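Lekura Residents' Forum
Board: Building Rules and Shared Rooms
Topic: Proposed change to quiet hours in the second-floor reading room

Posted by: Skunard_Moderator
2025-09-20

Residents are invited to comment on the proposed revision to Section 2 of the Shared Rooms Policy. Under the current wording, the reading room is silent at all times. Under the proposed wording, quiet conversation would be allowed on weekdays before noon and after six in the evening, and the room would remain silent at all other hours. The revision was requested by several residents who have nowhere else to hold small study groups.

Comments will be accepted in this thread until the agenda for the December meeting is published. Please keep remarks to the proposal itself. Complaints about the laundry schedule belong on the Maintenance board.

Posted by: north_stair

I wish to record my objection. The reading room is the only room in the building where a person may expect silence. The lobby has the elevator, the courtyard has the children, and the walls of the apartments on the Osska Street side are thin enough that I can follow my neighbor's radio programs from start to finish. A resident who wants to talk has a dozen places in which to do so. I would ask that the present wording be kept in full.

I would also note that the term "quiet conversation" is not defined anywhere in the draft.

Posted by: H_Dumitrescu

I am one of the residents who requested the revision, and I thank the moderator for posting it promptly.

My daughter and two of her classmates are preparing for their nursing entrance examinations. They need to quiz one another aloud. Our apartment has one table, and my father sleeps during the day after working nights. The girls have tried the courtyard, and it was suitable until the weather turned.

We are not asking for the whole day. The hours in the draft were chosen after looking at the sign-in book, and they are the hours when the room is least used.

Haris Dumitrescu

Posted by: Apt300_Reader

The sign-in book is not a reliable record. Many residents, myself included, do not sign it. I am in the reading room most mornings before noon and my name does not appear there once since spring. If the hours were chosen on the basis of that book, they were chosen on the basis of incomplete information.

I have no objection to the evening hours.

Posted by: Skunard_Moderator

For reference, the Shared Rooms Policy does require residents to sign in. The requirement has not been enforced. Residents who wish their use of the room to be considered are asked to begin signing the book, which is kept on the shelf to the left of the door.

In reply to north_stair: the draft will be amended to include a definition. Wording may be suggested in this thread.

Posted by: tall_ficus

I suggest the following. "Quiet conversation means speech that cannot be understood by a person seated at the next table."

The library on Subramaniam Avenue uses a rule much like this, and in my experience it is understood by everyone, including teenagers. It also avoids any need for measuring devices, which were proposed the last time this subject came up and which would have cost the building 200 dollars for no clear benefit.

Posted by: north_stair

I thank tall_ficus for the wording, but I cannot agree that it settles the matter. Speech that cannot be understood is still heard. For many readers a murmur is more distracting than a plain sentence, as the mind keeps reaching for the words. I spent thirty years in a records office and can speak to this from experience.

If the revision must go forward, I would ask that it be limited to the evening.

Posted by: Unit1122

I support the revision as drafted, including the mornings. The building pays to heat and light that room all day. A rule that keeps people out of it should have a strong reason behind it, and the preference of two or three regular users is not a strong reason. I say this with respect for those users.

I would add that the silent rule is already broken daily by telephone calls in the doorway, and no one has been asked to leave.

Posted by: Apt300_Reader

The failure to enforce a rule is an argument for enforcing it. I do not see how it becomes an argument for removing it.

I would also dispute the figure of two or three regular users. As stated above, the number cannot be known from the book.

Posted by: H_Dumitrescu

I would like to offer a compromise. The small side room beyond the reading room has a door that closes. It is listed in the policy as storage, but the storage was moved downstairs last year. If the side room were opened for conversation, the main room could stay silent at all hours, and I would withdraw my request for the change in Section 2.

My daughter set out a work table at home over the weekend to see how much surface three people need, and we found that a modest one is enough if the books are kept on the floor.
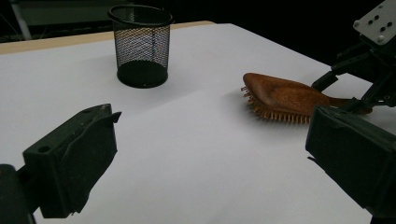
The side room would therefore need very little furniture. We would be glad to donate two folding chairs. I ask only that the room be available by the end of the year, as the examinations are held shortly afterward.

Posted by: north_stair

I would support this without reservation, provided that the door is in fact kept closed. A felt strip along the bottom would help. I have a length of it left over from my own front door and can supply it.

Posted by: tall_ficus

The side room has no window and one electrical outlet. Before it is assigned to anyone, the ventilation should be checked. I am in favor of the idea in principle, but three students in a closed room for several hours will need air.

Posted by: Unit1122

I remain in favor of the original revision. A room that was built for storage is a poor substitute for the one the building already has. I will not oppose the compromise if it is put to a vote, but I ask that the original wording be put to a vote as well, so that residents may choose between them.

Posted by: Skunard_Moderator

Both proposals will be listed as separate items on the December agenda. The building manager has been asked to inspect the side room and to report on ventilation, lighting and the condition of the door. The report will be posted on this board when it is received.

Until a vote is held, the present rule applies, and the reading room remains silent at all times. This includes telephone calls in the doorway.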